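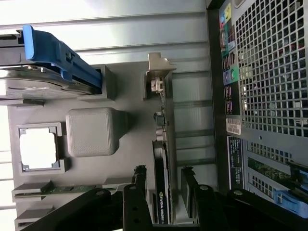

Setting Up Your Scholarship Tracker in Forier

Welcome to section 4! By now you have a student account and a counselor linked to it, so you're ready for the fun part: getting every application into one list. Plan on around 15 minutes for the first pass (it goes much faster after that!).

1. Sign in and click My Awards on the left side of the page.

2. Click Add Scholarship and start typing the name. Most local awards are already in the system, so try a short word first. Typing "Sturley" brings up the Sturley Community Grant, for instance, with its deadline and essay prompt filled in.

3. If nothing comes up, choose Enter My Own. You'll need the award name, the deadline and the address of the application page.

4. Pick a status: Thinking, Started, Sent or Heard Back. You can change it as often as you like.

5. Click Save. The award drops into your calendar right away, and your counselor can see it too.

Note: Deadlines show in your own time zone. Check the sponsor's page if an award closes at a set hour.
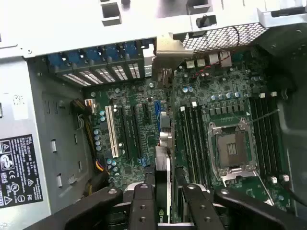

Asking for a recommendation letter

1. Open a saved award and click Request Letter.

2. Choose up to two teachers from your school's list.

3. Write each one a short message. Mention a project or a class you loved. Teachers really do use these details, and Érica Aguiar in our counselor support group keeps a great set of sample notes under Help > Letters.

4. Click Send Request. A yellow dot means waiting, and a green dot means the letter is in.

Caution: Deleting an award also cancels any open letter requests for it. If you've only changed your mind for now, set the status back to Thinking and leave the award in your list.

Families with a parent login can view the list but can't edit it. To turn parent view on, go to Settings > Sharing and enter the parent's email. The invitation stays good for 5 days.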